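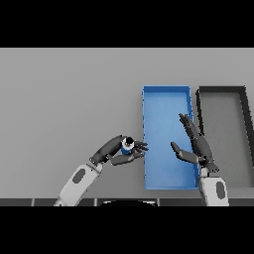 Why Does Bread Get Bubbles?

Tear open a slice of bread and take a close look. It's full of holes! Some are as tiny as a pinhead and some are big enough to let your jelly drip right through onto your lap. So where did all those holes come from?

Meet the yeast

Yeast is alive! It's a kind of fungus, a cousin of mushrooms, but each yeast is just one single cell, so small that you'd need a microscope to see it. The dry yeast you buy at the store looks like brown sand. Those little grains are made of huge numbers of yeast cells, and they're all resting. Give them some warm water and they wake up hungry.

What do they eat? Sugar! Flour is mostly starch, and when flour gets wet, some of that starch breaks down into sugars. The yeast gobbles them up and gives off a gas called carbon dioxide (it's the same gas that makes soda fizzy, and you're breathing some out right now).

A stretchy trap

Gas likes to float away, so something has to hold it in. That's the job of gluten. When you mix wheat flour with water and squish it around, proteins in the flour link up and make long, stretchy strands. Bakers call all that squishing and folding "kneading," and it's great fun if you like getting your hands messy!

The gas pushes into the stretchy dough and blows it up like lots of tiny balloons. Leave the dough somewhere cozy and it can grow to 2 times its size.

Manee Onsri bakes at the Suwannarat bakery in Zunthorpe, and she pokes her dough to see how it's doing. "If the dent fills in slowly, I turn on the oven," she told us. "If it pops right back, I go and have my tea."

Into the oven

In the heat, the gas spreads out and the bubbles swell even more. The loaf gets one last big puff, and bakers have a super name for it: oven spring! Then the yeast dies, the dough sets firm, and the bubbles stay put as holes.

Try it: blow up a balloon with yeast

You'll need a small empty bottle, a balloon, 2 teaspoons of dry yeast, 4 teaspoons of sugar and a cup of warm water (like bath water, never hot).

Pour the water into the bottle. Add the sugar and yeast and swirl it. Stretch the balloon over the top and put the bottle in a warm spot. Check it after half an hour. Is your balloon standing up yet? Give it a sniff when you take it off, too. It smells like a bakery!

Words to know
Yeast: a tiny living fungus
Gluten: stretchy stuff in wheat dough
Knead: to press and fold dough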